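Residents' News
Home | News | Facilities | Events | Contact
Reading time: 3 min

Personal Care Kits: Packing Resumes at Narcombe House

The Narcombe House residents' office will resume the packing of personal care kits in October. The kits are provided to new arrivals on the day they receive their keys, and they contain the small articles most often left behind during a move. Last year the office issued 2000 kits across the Narcombe and Skerkach buildings. The target for the coming year is 3000, which reflects the opening of the Mallov wing and the larger number of short-term residents expected there.

Contents of the kit

Each kit will contain one tube of toothpaste, one toothbrush with a cover, one bar of soap in its wrapper, a comb, a small bottle of shampoo, and a folded washcloth. Razors have been withdrawn from the standard kit and may be requested at the front desk. Residents who require unscented articles should note this on the arrival form. The office keeps a separate supply for this purpose on the lower shelf of the linen room.

Donated articles are welcome, provided that they are full size or travel size, unopened, and within the date printed on the package. Hotel samples without a printed date cannot be accepted. Liquids should be delivered in a sealed plastic bag.

Change of container

In previous years the kits were packed in drawstring bags. Several residents reported that tubes were bent and that caps worked loose when the bags were stacked in the storage closet. Following a trial in the Skerkach building, the office has decided to adopt an open plastic container for each kit. The container may be kept on a bathroom shelf or beside the sink after the other articles have been put away, and it can be rinsed under the tap. The containers have been ordered through Dreßler and will be delivered in cartons of 70.

Packing should follow the same order at every table. Tall articles are placed in the container first, standing against the back wall. Toothpaste is added next, on its side or upright according to its length. Soap is placed at the bottom in front, and the washcloth is laid over the top. Caps should be checked by hand before an article goes in. Any tube with a loose cap is to be set aside for return to the supply cabinet.
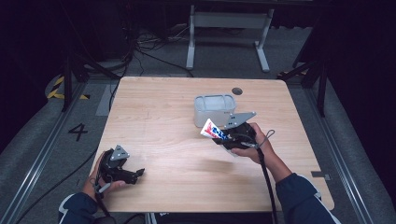
One reader in the Skerkach building has written to say that the new containers are an improvement on the bags but that a tall tube tends to tip forward when little else is in with it, and has asked whether the washcloth might be rolled and placed behind the toothpaste as a support. The office has considered the suggestion and will permit either method. Kits for the Mallov wing will be packed with the cloth rolled.

Delivery and collection

Donations may be left at the Narcombe front desk during regular office hours. Boxes should be marked "Care Kits" on the top and on one side. Completed kits will be stored in the linen room on the second floor and issued from there. Residents are asked not to remove articles from packed kits. Single replacement items, with a limit of 2 per resident each month, remain available at the desk.

Residents' Office, Narcombe House
September 24, 2019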